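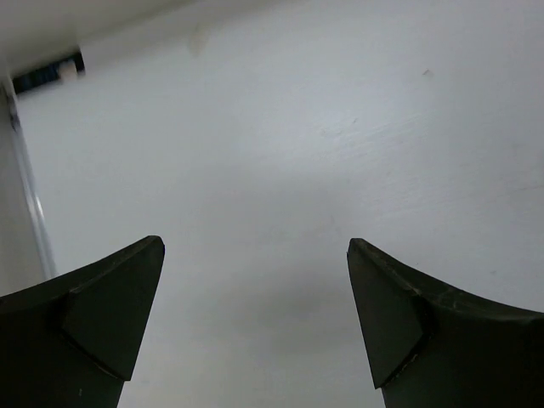

Wrist camera view with the gripper open over the white work surface.

Wrist-view clay shaping is a method in robot learning in which a two-fingered gripper deforms a soft material using images from a camera mounted close to the fingers. It is a form of imitation learning. The policy is trained on demonstrations given by a human operator and receives no model of the material. The version described in this article was developed at Sollmont by Beril Tekin and Maksym Lysenko, and is usually cited under the name of its software, Plorau.

Background

Rigid objects can be described by a position and an orientation. Modelling clay cannot, as its outline changes with each contact and the change is permanent. Earlier work at Sollmont relied on a fixed overhead camera and a depth map of the clay. Lysenko found that the fingers hid the material at the moment of pressing, which left the controller without data when it was most needed. Moving the camera to the wrist kept both fingertips at a constant place in the image, so the gap between them could serve as a visual reference.

Method

An operator guides the arm through a series of pinches, and the software records images, joint angles and finger opening. The standard training set holds 340 demonstrations. The policy predicts a short sequence of arm and finger motions, carries out the first part of it, then predicts again from a new image.

The tabletop is kept plain and light in colour so that the clay can be separated from its background by hue. Shadows from the arm are a known source of error. In Plorau they are handled by varying image brightness during training - no correction is applied when the robot is running.
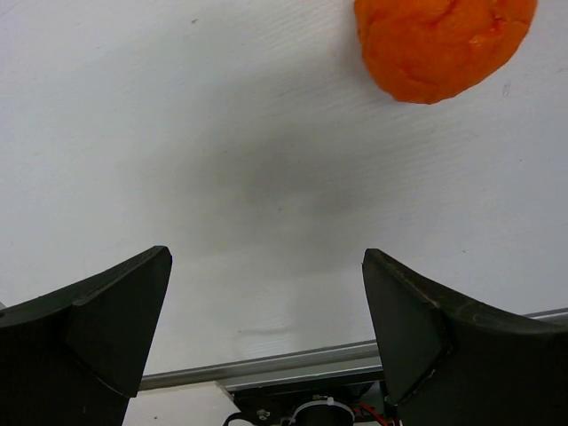

Sollmont, January

The orange clay lies ahead of the open fingers and to the right of centre, at the upper limit of the camera's field of view. Tekin's notes class a placement of this kind as an offset start. The policy has to bring the material between the fingertips before any shaping can take place.

Results

In trials using a rolled cylinder as the target shape, the policy met the tolerance in 70 per cent of runs from a centred start and in 42 per cent from an offset start. Most failures in the second group occurred during the approach, when one finger struck the clay from the side. Adding a second camera improved the approach but slowed the control loop, and the change was not kept.

Related work

Metik, a later program by Bongani Shabalala, uses the same demonstrations with a tactile sensor in each finger.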